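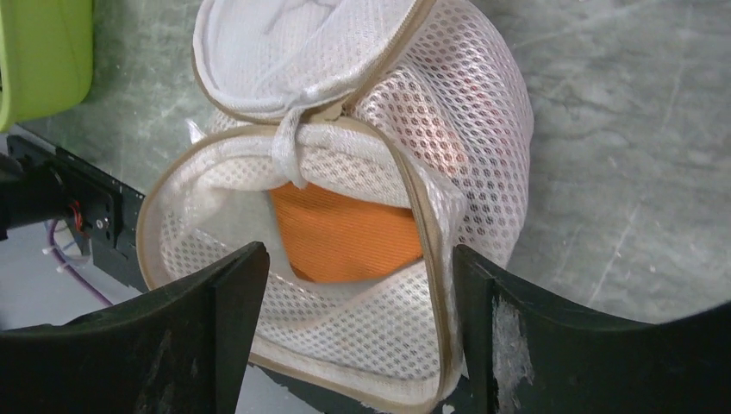

Workroom notebook, textile care bench. June, second entry.

The purpose of this entry is to record the current position on mesh laundry bags before the revised care sheet is issued to the Flallau residence. The residence asked which type of bag should be supplied to new occupants for small garments, and whether the bags should be closed by drawcord, zipper or strap. Our working recommendation remains a soft mesh bag with a bound edge. The white one with the tan binding is a fair representative of the type: the holes are small and regular, the trim follows the mouth all the way along its curve, and the fabric is thin enough for light to come through. It also illustrates the fault reported by the residence staff. When the strap is twisted and knotted at the top, the mesh bunches beneath it, and the mouth may still stand open with the orange item inside in plain view. A bag in that condition should not be counted as closed for the purposes of the care sheet.

Strap closure. The draft sheet prepared at Cloltton instructs users to "tie securely." This wording is to be replaced. Users should gather the whole of the mouth, draw the strap snug, and finish with a single bow that can be released by hand. Knots pulled tight when wet are difficult to undo, and staff have been cutting them. Two bags were returned to the workroom with the strap cut short and the binding nicked beside it. Both have been set aside for repair with matching tape from the lower drawer.

Filling. Bags are to be filled to no more than half. The upper portion must be able to fold over on itself without strain. Overfilled bags wash poorly in the middle, and the items come out creased along the seam. Bright colors are to be bagged separately from whites for the first 4 washes, including where the label states that the dye is fast. The Duda label does so state; the residence nevertheless reported a faint tint on a pillowcase, and the cautious instruction will stand until we have repeated the wash here.

Inspection. The binding is to be checked before the mesh. Loose stitching at the trim is easily missed when a bag is lying in folds, so the bag should be opened out and the edge passed through the fingers along its full length. Snags in the mesh itself may be left if they are smaller than a fingernail. Larger ones are to be darned with white polyester thread, two strands, from the inside.

Supply. The Foltlow order is for 100 bags and is entered in the stock book under 2068. The sample submitted with the quotation had a narrower binding than the one we specified. Taras Polishchuk has written to request the wider tape and is awaiting an answer. No bags from this order are to be issued until the tape has been agreed.

Outstanding: new wording for the strap instruction to be sent to Cloltton; repeat wash of the Duda cloth with one white cotton square in the same bag; replacement needles, size as before.

Entry closed 4:40 p.m. Darning thread is back in the cabinet.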